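Torevum track monitoring project
Progress report to Vivholm, September

Work on the Plurneck branch is on schedule. All 11 trackside sensor units have been fitted and are sending vibration data to the server at Nseir. The operator gave us night access from 23:30, and the last two units went in during the final possession of the month.

We have logged 327 train passages so far. Two units dropped their connection for several days. The fault was traced to a setting in the modem software and has been corrected on every unit.

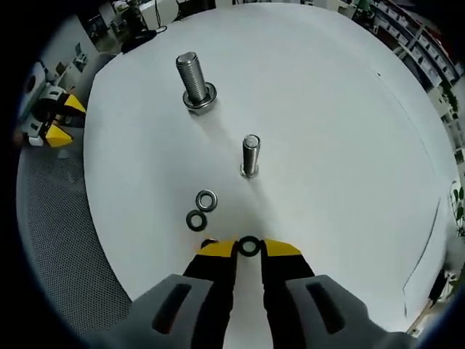
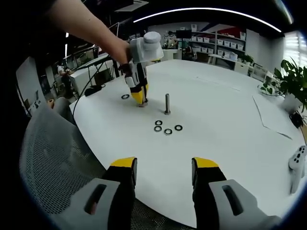
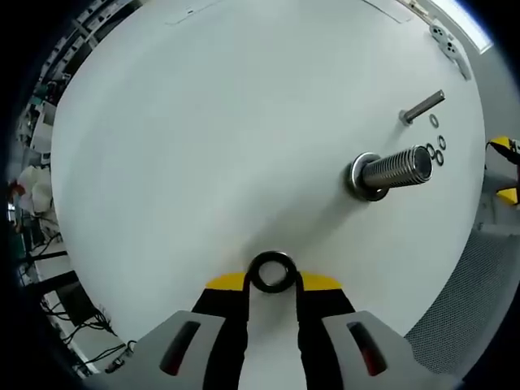
O-rings, washers and bolts on the round white table.

Spending is within budget. Travel cost more than planned, but we paid less for data storage and ask for no change to the total.

The wheel-flat detection software still gives too many false alarms on wet rail. Maximiliano Rivadeneira is retraining it on the new data and will send results with the next report. The driver survey has been moved to October at the operator's request.

We need a decision from Vivholm on whether the freight loop should be included in the second phase. The cost estimate was sent separately.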